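Speaker notes – what a shop does with its bags

Slot is 25 minutes with questions. Speak slowly. Do not read the slides, they have them in the handout.

Opening

Good afternoon and thank you for staying after lunch. I want to talk today about the cloth bag. I know many of you sell one at your counter, or you give one away, and perhaps you have a box of them under the stairs which you do not like to think about. We had such a box at Demard. In November we opened it and found 122 bags with the old address on them. The address was wrong already when they arrived, because we had moved one street further.

(Wait a little here. People usually laugh, but not always.)

So my question for this talk is small. When does a cloth bag do some good, and when is it only one more thing we have bought? I am a shopkeeper, I am not a scientist, and I will say clearly when I am guessing.

How we started

Demard is a grocery and household shop in Vurberg. We sell dry food by weight, soap, brushes, some vegetables. When we stopped giving plastic bags we ordered 700 cloth ones from a supplier, Mansour, in one size only. This was the first mistake. One size was the cheapest, and the size was too big for bread and too weak for potatoes. People put in potatoes, of course.
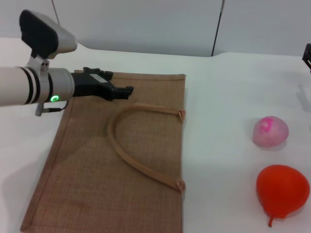

Choosing the cloth is where most shops lose their money, and I include us. Cotton is soft, it folds into a coat pocket and it can be washed at home. It also shrinks, and after the first wash our printed letters looked tired. Jute and other rough cloths hold their shape better and customers think they look honest, if I may use this word for a bag. A burlap tote lying flat on a white table looks very handsome, and you will want to order it at once, as I did. Please put something heavy in it first and carry it home yourself. Rough cloth leaves fibres on a dark coat, it does not like rain, and if it is not lined you will find lentils on the stairs. I say this from experience and I have swept those stairs.

Handles. I could speak for the whole afternoon about handles. Ask the supplier to sew a cross in a square where the handle meets the bag, and then pull on it in front of him. Short handles are better for a full bag, because the bag does not touch the ground. Long handles are better for the shoulder. If you can pay for only one kind, ask your customers and not your friends.

Selling or giving

For the first year we gave the bags for free with every big purchase. It felt generous. Then we noticed that the same people took a new one each week, and they told us quite openly that they had a drawer full at home. A free bag is treated as a free bag.

After this we asked for a small price. The number of bags leaving the shop went down very quickly, and the number of people coming with their own bag went up. In the last full year we noted at the till 3393 visits where the customer had brought something from home – a cloth bag, a basket, a rucksack, once a pillowcase. I do not claim this number is exact. On busy Saturdays we forgot to press the button.

(If someone asks about the button: it is an ordinary extra key on the till, the one we used before for newspapers.)

The lending hook

This is the part people ask me about afterwards, so I go slowly.

By the door we have a row of hooks. Anyone can hang a bag there which they do not need, and anyone can take one. There is no deposit and no list. We tried a list for two weeks and it was a bad idea, people felt they were being watched over a bag.

What we learned from the hooks:

Wash them. Once a week we take everything down and wash it at forty degrees, except the jute, which we only brush and hang in the yard.
Throw out the torn ones. A broken bag on the hook makes the whole row look like rubbish.
Do not hang too many. When the hooks were full, customers believed it was a display and that the bags were for sale.
Accept every bag, also the one from your competitor. We had a great many from Girkotine, the supermarket on the ring road, and they are good strong bags. It hurts a little.

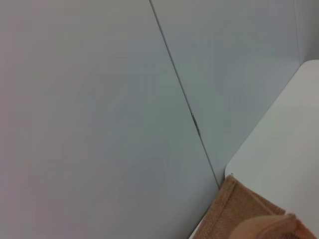

A reader of our shop newsletter wrote to me that the hooks only work in a small town, where everybody knows everybody, and that in a city the bags would be gone by noon. I have thought about this a lot. Perhaps it is true. But I would answer that if the bags are gone by noon then somebody is carrying their shopping in them, and this was the purpose. The real problem is when nothing comes back, and for this I have only one remedy, which is to ask at the till: do you have bags at home you do not use? Most people do. They are almost relieved to be asked.

What to do with the old stock

The bags with the wrong address, to finish that story. We did not throw them away. We turned them inside out, so the print was hidden, and used them for potatoes and onions in the store room. Some we cut for cleaning cloths. The last ones we offered to the market stalls, who did not mind about the address at all.

If you have old stock, use it before you order anything new. I know the new design is already on your desk and it is nicer.

Last slide, then questions

Our order form is on the handout, with the handle drawing on the back. Please copy it. If you speak to a supplier and he says the cross stitching is not possible, try another supplier.

(Leave time. The question about washing always comes.)

Filed under: Talks & Handouts, Small Shops, Packaging

Comments

Thank you for putting the notes online, I was sitting at the back and missed the part about handles. We have now ordered short ones.

Do you line the jute bags yourselves or does it come from the supplier? We asked for a lining and the price nearly doubled.

We tried the hooks in our bakery. Lots of bags came in and hardly any went out, so we had the opposite trouble. Flour on everything too.

Forty degrees shrank ours badly. Thirty is enough if you dry them flat.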